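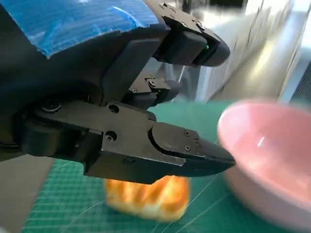

Sigrún Frandsen wrote back that a loaf which browns on the outside and stays gummy in the middle is nearly always an oven problem, and asked whether I had ever put a thermometer in mine. I had not, so I bought one. Now I have more questions than before and would like some other opinions.

The oven is a Warthorpe that came with the apartment. With the dial at 400 the thermometer on the middle rack settles well above that, and it swings up and down while I watch it. I bake a plain white sandwich loaf in a metal pan. The crust gets dark long before the inside is done. If I take it out when it looks right, the middle is sticky and the slices squash under the knife. If I leave it in, the bottom is too hard to chew.

Things I have tried:
Lower rack. Bottom got worse.
Less water in the dough. Drier crumb, still a sticky line near the base.
Preheating for an hour. No change that I could see.

Is there a way to adjust the dial, or do I need to call the landlord? And what temperature should I be baking at?

Posted by usular271
March 22, 2021

Marlow_K

Swinging up and down is normal. The burner or element comes on, heats past the set point, shuts off, and cools down below it before it comes on again. What you want is the average. Write down the reading every few minutes for an hour after it has preheated and work it out from that. One look through the door doesn't tell you much.

If the average is still high, pull the temperature knob straight off and look at the back of it. A lot of older knobs have two small screws and a row of notches. Loosen the screws, move the pointer a notch toward the cooler side, tighten, put it back, and test again. If yours has a digital panel there is usually an offset setting, and you need the manual for that. If there are no screws and no panel, just write the real numbers on a piece of masking tape and stick it next to the dial. I did that for three years in my last place and it worked fine.

For a sandwich loaf in a metal pan I would go with a true 350 to 375. You can tent foil over the top once the color is where you want it. Take it out when a probe in the center reads 200 or a little under. Color is a poor guide in an oven that runs hot.

Also, let it cool all the way before you cut it. Bread sliced while it is still warm will seem gummy even when it is baked through.

Baluyot1214

Get a new oven. Mine did this and the part cost almost as much as a used one.

tess in the valley

I'd leave the landlord out of it until you have done the knob. If it turns out to be the sensor, then yes, call, and give them your written readings. Mine argued with me from September until after the holidays and the list of numbers is what settled it.

Two other things. Check that the thermometer isn't touching the side wall or hanging right over the element, or it will read high. And a dark pan browns the bottom faster than a light one. If yours is dark, set it on a second baking sheet or drop the heat another 25 degrees. I have a Zoderero pan that is nearly black and I can't use it at the same setting as my old shiny one.

The sticky line near the base can also be from leaving the loaf in the pan to cool. Turn it out onto a rack after five minutes.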